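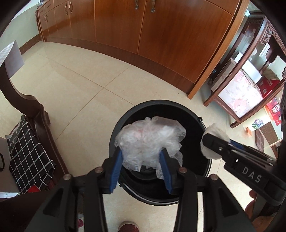 Unit 4: Household Waste Streams and Kerbside Composition
Course notes, Tuesday, March 6, 2018

4.1 Scope

Residual waste is whatever remains after recyclables and organics are separated at source. Composition is reported by wet mass unless stated otherwise. Volume figures are not interchangeable with mass figures: film plastic and tissue have low bulk density and take up far more of a bin than their mass suggests.

4.2 Soft plastics

Carrier bags, liners and produce bags are mostly polyethylene, high or low density. At a sorting facility film wraps around disc screens and has to be cut out by hand during shutdowns. Most councils therefore exclude it from the commingled bin. Bagged recyclables are usually rejected unopened.

4.3 Tissue and paper towel

Fibre length in tissue is too short for repulping, and used tissue carries moisture and grease. Treat as residual, or as organics where the processor accepts it. Check the local list before coding.

4.4 Worked case: Kesley

The Kesley audit sampled 249 households in October. Material was sorted by hand into the Majumder categories (see reader, section 2). Contamination rate is defined as

C = m(x) / m(t)

where m(x) is the mass of non-accepted material and m(t) the total mass of the stream. If a load of 1,000 kg contains 80 kg of non-accepted material, C = 0.08.

Brosanby used the same categories but weighed after 2 days of storage. Moisture loss lowers the organics fraction, so the two data sets should not be pooled without correction.

4.5 Sources of error

Liners are often weighed with their contents. Hemico sheets have a separate tare column; fill it in. Composite items are coded by the dominant material by mass. Fines passing the screen are recorded as a single category and left unsorted.

Reading for next week: sections 2 and 4 of the reader. Bring a calculator to the tutorial.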